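Going back through my old music writing this week and posting some of it in pieces. First up is a band called Koker, who put out two records and a single and then stopped.

I reviewed their second album, Pritasbridge, for a free paper that no longer exists. The review ran in the November issue, on the same page as an ad for a carpet store. I got 43 dollars for it.

The lineup on that record was Percy Echeverri on guitar and vocals, Lindalva Cordeiro on bass, and Crescencio Mendoza on drums. Rocío Cuautle played organ on two songs and is listed in the credits as a guest. She joined full time after that. 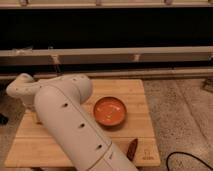 White robot arm over a cutting board.

They pressed 1000 copies of Pritasbridge on vinyl. Percy told me they sold 745 in the first year, mostly at shows. The rest sat in Lindalva's garage. She still had a box of them the last time we talked.

In the review I said side one was stronger. I don't agree with that now. "Millard" is on side two and it's the best thing they recorded. It's slow, the drums don't come in until the second verse, and Lindalva sings the last part by herself.

I also called the production "thin." Crescencio brought that up with me at a show a few months later. He was polite about it. The album was made on an 8-track in the back of a print shop, and they had the room only at night.

A couple of people have asked about the first album. It's called Cuevas. I don't own it anymore. I lent it out and it didn't come back. From memory, it's faster and louder, and the vocals are hard to make out on most of it. Rocío isn't on that one.
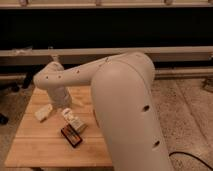 The arm again, reaching over the wooden tabletop.

I interviewed them once as a full band, in a diner after a sound check. The tape runs about an hour and a lot of it is dishes. Percy did most of the talking. Rocío explained how she worked out the organ part on "Millard" by playing along with the bass line and leaving out every note she didn't need.

The paper cut that quote for space. They kept the part where Percy complained about the van.

Iresha Fakir was my editor then. She cut most of my adjectives too, and looking at the drafts next to the printed versions, she was right in nearly every case. I still have her notes in the margins. One of them says "which song?" four times on the same page.

The last show I saw them play was on 7 September 2019, a one-time reunion. All four of them were there. They did Pritasbridge in order and then two songs from Cuevas. Lindalva's amp cut out during the third song and they started it over.

No live recording that I know of. If you were there and taped it, send me a message.

I'll type up the full review next, including the carpet store page if I can get it to scan flat. The interview will take longer. I have to find something that plays the tape.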